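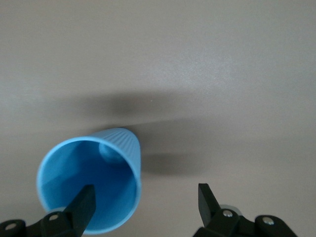
Does the void-of-course moon still count if you were asleep for all of it? By the rules most of us learned, it counts the same for everybody, asleep or awake, though I have come to think the sleepers get off easier.

Home | Archive | Threads | By Author | Join | Leave

Search this list: Enter words Go Advanced

07/03/2022
Posted by Touran Rahimi

Subject: Re: Void moons and whether to sign anything

Quoting the earlier message:

> I have been keeping off big decisions during void moons
> since May, as several of you advised. I put off signing
> a lease in Coltham, put off a haircut, and put off
> calling my sister. The lease went to someone else. The
> hair is now a separate problem. My sister has noticed.
>
> My question is how strict people are. Do you use only
> the old planets for the last aspect, or do you let
> Uranus, Neptune and Pluto in? My Nakosel calendar and
> the Lykkegaard tables don't agree, and I'm losing
> whole afternoons to the gap between them.
>
> Also, does anybody make an exception for groceries?

Groceries first, as it's the only part I feel sure of. Buy them. The old line is that "nothing will come of it" when the moon is void, and I have thought about this in the produce aisle more than is healthy. What would you like to come of a bag of onions? I have bought onions under every kind of moon and they have all become soup or compost at the normal rate.

On the planets. Your two sources disagree because Nakosel counts the outer three and Lykkegaard stops at Saturn. If the moon makes its last old-planet aspect at breakfast and then trines Neptune before dinner, Lykkegaard has you void all day and Nakosel lets you work. You can argue for either. The old authors didn't have Neptune, so they could hardly have left it out on principle. On the other hand they wrote the rule, and I get nervous when people keep a rule and change what it's measuring.

I use the seven and don't look at the rest. This is partly conviction and partly that I paid for the Lykkegaard. It's a big brown book, mine runs through the year 2502, and I intend to get my money's worth. Somebody on this list once asked what I planned to do with the last few centuries of it. I plan to be smug.

What you can't do is use both and obey whichever one says stop. I tried that for most of a winter. With two calendars I had so few safe hours left that I once renewed my car registration at 4 in the morning, on a website, in a bathrobe, and got the license plate number wrong. The moon was in fine shape for it. I wasn't.

Now the lease. I'm sorry about the lease. But I think we on this list have been handing out the void moon as a general warning label, when it comes from horary, where you have a particular question and you're judging the chart of the moment it was asked. In that setting a void moon is one piece of testimony among several, and William Lilly himself let it off in Taurus, Cancer, Sagittarius and Pisces, where he thought she could still perform. Go back and check how many of your lost afternoons fell in those signs. You may want to sit down first.

The newsletters have a lot to answer for in this. The Clukberg people used to send out a warning for every void period, including ones shorter than a shower, and I know I wasn't the only subscriber standing in a hallway waiting for the all-clear so I could mail a check. They claimed 3000 readers. That's a lot of hallways.

My own practice these days, for what it's worth. For an election, where I get to pick the time, I avoid the void moon, because why wouldn't I. For a deadline somebody else set, I sign the thing. For haircuts I look at Venus and at the reviews of the salon, in that order, and I admit the second has the better record. I did mean to keep a log of 100 void-moon decisions and how they came out, and I started it during a void moon, so you can guess how far it got.

Call your sister. If the moon is void when you do, then by the doctrine nothing will come of it, and with some sisters that's a very good phone call.

One thing I'd like to hear from the rest of you: does anyone still count an aspect that perfects just after the sign change? I was taught no, flatly, and then I read some of the Greek material and now I'm less flat about it. Please give your source. "My teacher said so" is fine if you say which teacher, as we've had a couple of them turn out to be the same man.

Touran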